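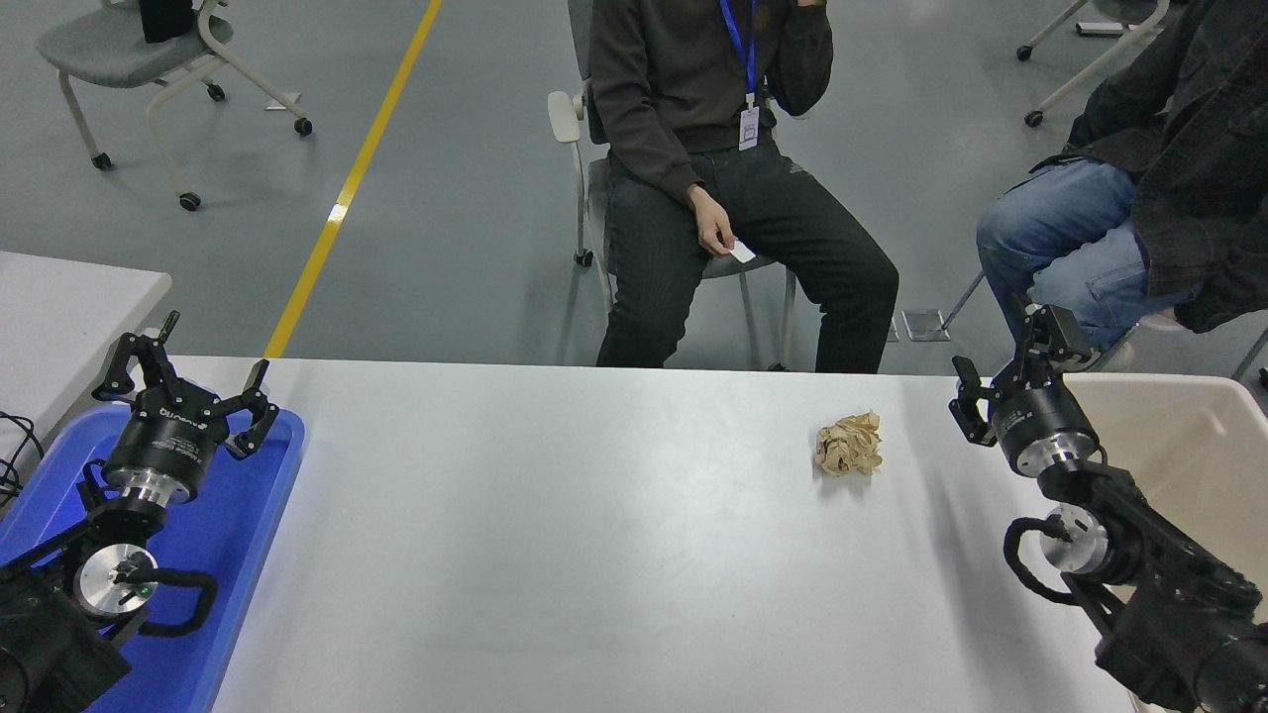 Figure 3. Two-arm station at the Stedville lab, crumpled paper on the table, both grippers open.

4.2 Gripper and controller comparison on crumpled items

The earlier section used rigid objects only. Boxes, cups, a few tool handles. Those don't tell us much about the fingers – nearly anything closes on a box. So for this part we went to soft junk: crumpled brown paper and kitchen foil. Both change shape when squeezed, and the foil is shiny enough to bother the depth estimate.

We compare two controllers on the same jointed-finger gripper. The first, Diltar, closes all fingers at one fixed speed and stops on motor current. The second, Fonell, closes each finger on its own and lets it stop early when it meets resistance. Same arms, same head camera, same task prompt. Only the closing law and its thresholds change. We also ran a plain parallel gripper as a baseline, from the Du Plessis setup of Section 3, but only on the paper (see 4.4 for why the foil runs were dropped).

Task is a simple clear-the-table. One item or two items start on the white table, a bin at each end, blue on the left and a light one on the right. A trial counts as a success if every item ends up inside a bin and stays there when the arm backs off. Dropped on the rim counts as a fail. Touching the item and pushing it off the table is also a fail, scored seperately in Table 5.

We ran 342 trials in total, all in May. Time limit 18 seconds per item. Control loop at 1,000 Hz on both controllers, so any difference in closing is not down to loop rate. The policy that picks the approach pose was frozen before the first trial and not touched after.
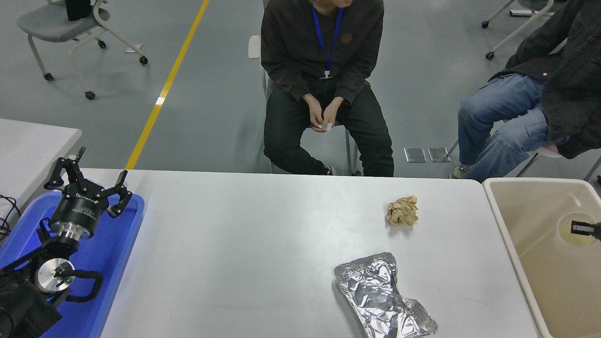

Page last modified: May, 16:40 (R. Layug)

Two-item starts turned out harder than we planned for. With foil and paper both out on the right half of the table, the policy has to choose an order, and the choice matters more than the grip does. Foil first was usually fine. Paper first meant the arm sometimes passed low over the foil and dragged it. We did not correct for this. Both controllers saw the same set of start layouts, in the same order, so the drag hits both.

Bin assignment was left free. In practice the right arm took nearly everything on the right half, as one would expect from reach alone, and the left arm mostly stayed parked over the blue bin. Left-arm numbers are thin for this reason and we would not read much into them.

Results by item. On paper, the two controllers are close. Diltar is faster to close, and paper is stiff enough when balled up that stopping on current works. On foil they split. Diltar tends to crush the foil flat before the current limit trips, and then the piece slides out between the fingers on the lift. Fonell stops earlier and holds a loose cage around it. Slower, but the foil comes up. The parallel baseline did well on paper when the ball was tall and badly when it was low to the table, where the pads just scraped over the top.

Failure types. We sorted the failed trials by hand, two raters, Jääskeläinen and Layug, disagreements talked through afterward. The largest group is bad depth on foil: the hand closes above the item. Second is slip on the lift. Third is release, where a fingertip hooks a fold and the item comes back out of the bin with the hand. We had not expected that last one at all, and it was mostly paper. A small opening wiggle before retreat fixed many of these in pilot runs but is not part of the reported numbers.
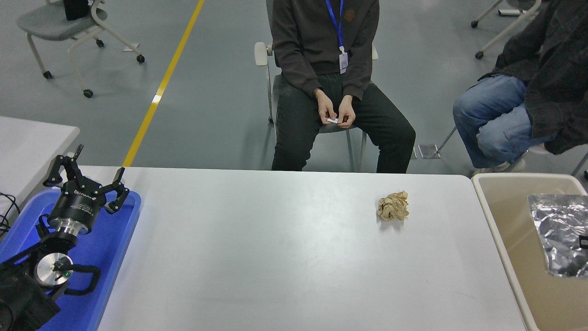

A note on resets. Paper was re-crumpled by hand every 18 trials and replaced when it got too soft to hold a shape. Foil was replaced more often, as it packs tighter each time it is gripped and a tight ball is a much easier target. If we had kept one piece of foil for the whole set the late trials would look better then the early ones for no good reason. An item left in a bin was allowed to stay there during the next one-item trial.

Lighting was the room lights only, no lamp over the table. People sat on the far side of the table during trials and the policy was not retrained for this. Legs and chairs show up in the head camera view behind the table edge. We masked nothing. A check with the area past the table edge blanked out gave the same ranking of controllers, so we keep the raw view in all reported runs.

Limits: one gripper design, one table height, 2 materials. Threshold values for Fonell were tuned on paper only, and tuning on foil might help it further or might hurt it on paper, we did not test. Per-layout scores are in Appendix B, wrist current traces in Appendix C.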